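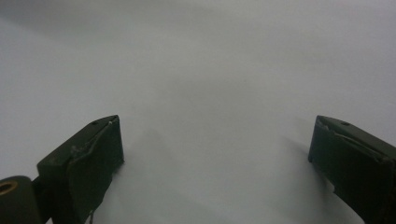
La superficie blanca de la mesa.

Llevaba desde enero doblando la ropa encima de la cama y he dejado de hacerlo. La espalda se queja, y además la cama acaba siendo un almacén: si no termino antes de cenar, el montón pasa a la silla y de la silla ya no sale en varios días. Ahora doblo en una mesa que tiene un tablero claro con marco de madera. El tablero es liso y no hay nada en lo que se enganche la tela.

La mesa la compré de segunda mano a una pareja que se volvía a Holanda. Pedían 200 euros y los pagué sin regatear. Hubo que subirla por la escalera, porque en el ascensor no cabía de ninguna manera. Un mueble nuevo de Porkaditz con medidas parecidas se me iba mucho más de precio, y tardaban seis semanas en servirlo.

La limpio con un paño húmedo y nada más. Al principio usé un limpiador multiusos de Pirkness y dejaba un velo que se notaba al pasar la mano, así que lo aparté para los azulejos del baño. Si cae café, conviene pasar el paño enseguida. Con el té me descuidé una vez y tuve que frotar con bicarbonato.

El sistema que sigo es bastante simple. La ropa seca viene del tendedero en una cesta de plástico verde oliva, de las que tienen agujeritos cuadrados. La pongo a la izquierda, saco una prenda, la estiro, la doblo y la dejo a la derecha. Cuando la pila llega a la altura de la cesta la llevo al armario, aunque quede ropa por doblar. Antes esperaba a tenerlo todo y hacía un solo viaje con los brazos llenos, y siempre se me caía algo en el pasillo.

Las prendas de algodón fino son las que peor llevo. Si se quedan arrugadas en la cesta un par de horas, ya no hay manera de dejarlas presentables sin plancha. Las saco las primeras, las sacudo dos veces y las aliso con la palma desde el centro hacia los bordes. La etiqueta me sirve de guía: la busco antes de doblar y así sé cuál es el revés sin tener que mirar las costuras.

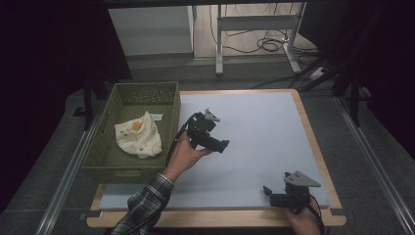 Una lectora que firma como Tramarard me escribió que ella hace lo contrario, que vacía la cesta entera sobre la mesa, separa por tipo de prenda y solo entonces empieza a doblar, y que así no tiene que andar rebuscando. Lo probé con dos coladas. Se dobla más deprisa, es cierto, sobre todo los paños de cocina y las fundas, que van todos iguales. El problema es que necesita la mesa libre de punta a punta y yo muchas tardes tengo la mitad ocupada con papeles.

He acabado con una mezcla. Las sábanas y las toallas las saco de golpe y las doblo primero, que abultan mucho. Lo pequeño se queda en la cesta y va saliendo poco a poco. Los calcetines los dejo para el final y los emparejo de pie, con la radio puesta.

Me falta resolver dónde guardar la cesta vacía. Debajo de la mesa molesta para sentarse, y encima de la lavadora tapa el detergente. De momento está en el pasillo, colgada de un gancho que puse para los paraguas.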